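5.3 Tracking drops out in the middle of a session

Good news first: this is the most common fault on the Skillum handheld gripper, and you can nearly always fix it at the bench!

1. Stop recording and set the gripper down with the jaws open.
2. Check both vents in the gray housing for lint.
3. Tighten the black strap.
4. Restart the tracker and wait 20 seconds. 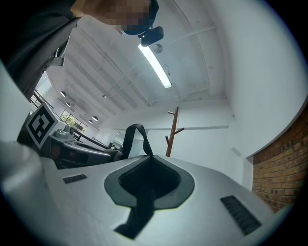
CAUTIONS

Keep your fingers out of the jaws until the status light goes off. The motor can still close for up to 8 seconds after a fault.

Don't block the vents with tape or a sleeve. The unit shuts down on overheating and you lose the take.

Note: If error 38 comes back after a restart, save the log and send it to Zuleica Barbosa at Drukeck. She loves a good log!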